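Last updated November 24, 2023

Surfaces and Materials in the Home, Unit 4: Natural Stone

Course handout. Instructor: Sreekumar Rajan

Students should read this unit before the practical session on sealing. The material on ceramic tile in Unit 3 is assumed, and the terms porosity, finish and substrate are used in the same sense as before.

4.1 Stone as a category

Trade names for stone are unreliable. A slab sold as marble may be a limestone that takes a good polish, and a slab sold as black granite is often a different igneous rock altogether. For the purposes of care and repair, the useful question is what the stone is made of. Marble, limestone and travertine consist mainly of calcium carbonate and react with acids. Granite and most quartzites consist mainly of silicate minerals and resist household acids well.

Marble forms when limestone is changed by heat and pressure. The original grains recrystallize and lock together, and traces of shells or bedding are usually lost. Very pure limestone gives a white marble. Clay, iron oxides and graphite in the parent rock produce the colors and veins for which particular quarries are known. Veins may also mark old fractures that were later filled with mineral, and a fabricator will examine them before cutting an opening for a sink.
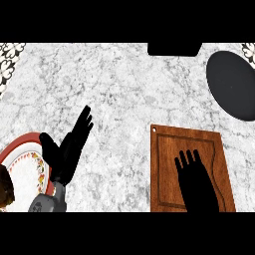 Hardness should be considered separately from resistance to staining. Calcite has a hardness of 3 on the Mohs scale, and a steel knife will scratch it. Polished marble can nevertheless be quite dense, and a spill of plain water may sit on it for some time without being absorbed. Students often confuse the two properties in written work.

4.2 Etching and staining

An etch is a chemical change in the surface. Lemon juice, vinegar, wine and many bathroom cleaners dissolve a thin layer of calcite and leave a dull mark. A stain is foreign matter held in the pores. Oil darkens the stone; rust and coffee leave a brown tone. A poultice may draw out a stain but does nothing for an etch, which must be honed or repolished.

Sealers reduce the rate at which liquids enter the pores. They do not prevent etching. This point appears in the February assessment nearly every year and is still missed.

4.3 Case study: the Povarside kitchens

The Povarside housing project fitted stone worktops in 16 apartments. The contractor, Zelitz, supplied honed marble for the kitchens and polished granite for the entry shelves. Residents received a one-page care sheet that recommended a mild vinegar solution for all surfaces. Complaints of cloudy patches followed, and more than 200 separate marks were recorded in the survey. All were on the marble – the granite shelves were unaffected.

Students should prepare short notes on the error in the care sheet, the choice of finish, and the wording of a corrected sheet. Notes should not exceed 730 words.

4.4 Reading

Kamath, Stone Indoors, chapter 2.
Flikuner course reader, pages 17 and following.

Bring both texts to the practical session. Gloves and test samples will be provided.

17 shares · 0 comments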